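4.2 Loyalty scheme data and self-exclusion requests

The second part of the study looked at what happened to customer records once a person had asked a venue or online operator to exclude them. We requested the complete personal data file held by each operator on behalf of 126 participants, all of whom had signed a self-exclusion form at least once and had given written consent for us to act for them. Requests were sent by post and by email using the same wording. Operators were given 30 days to respond, after which one reminder was sent.

Files varied a great deal in length. The shortest ran to a single page listing name, date of birth and account status. The longest, from the online bookmaker Nandska, came to over 300 pages and included a timestamp for each session, the device used, deposit amounts, messages opened and a field labelled "recovery value". Nandska's privacy policy does not define this field. When we wrote to ask, the company replied that it was an internal marketing measure and declined to say how it was calculated.

The club group Trutatham, which runs gaming machine rooms as well as a betting app, kept its machine loyalty data and its app data in separate systems. Exclusion from one did not carry over to the other. Several participants told us in interview that they had assumed a single form covered everything. One said she had kept getting birthday offers on her phone for the machine room she was barred from entering, and had used the first of them.

Coding of the files was done by two researchers working independently (D'Souza and Mudaliar). Each entry dated after the exclusion request was placed in one of four categories: administrative, such as a balance refund; marketing; profiling, where a score or segment had been updated; and transfer, where the entry showed data leaving the operator. Disagreements were settled by discussion, and where no agreement could be reached the entry was coded as administrative, the most conservative option. Entries without a readable date were left out.

Profiling was the category we had least expected to find. In the Nandska files, scores continued to be refreshed each month while accounts were closed. The label attached to a customer could also change in that time, for instance from "lapsed" to "priority return". Transfer entries were harder to interpret. Many named only a code for the recipient, and we were able to match a code to a company in only a minority of cases. The one recipient that appeared by name in files from both operators was Nimell, an advertising analytics firm.

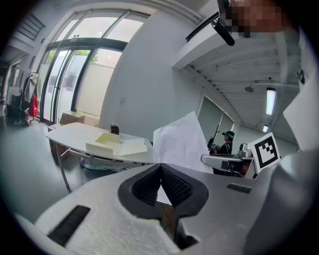
Figure 3

Interviews were held with those participants who agreed to go through their file with a researcher present. Each interview took up to 100 minutes and was recorded and transcribed. We did not show the scores to participants unless they asked to see them, on the advice of the counselling service that reviewed our protocol. Most did ask. Reactions ranged from indifference to anger, and two people ended the interview early and were offered a follow-up call.

Some limits should be noted. Participants were recruited through counselling services and are likely to have had more severe gambling harm than other customers who self-exclude. The files contain only what operators chose to release, and we had no means of checking them against the source systems. Deletion rules also differ between provinces, so an entry missing from one file may have been lawfully removed while a similar entry was kept in another. Section 4.3 deals with the operators' written responses to our findings.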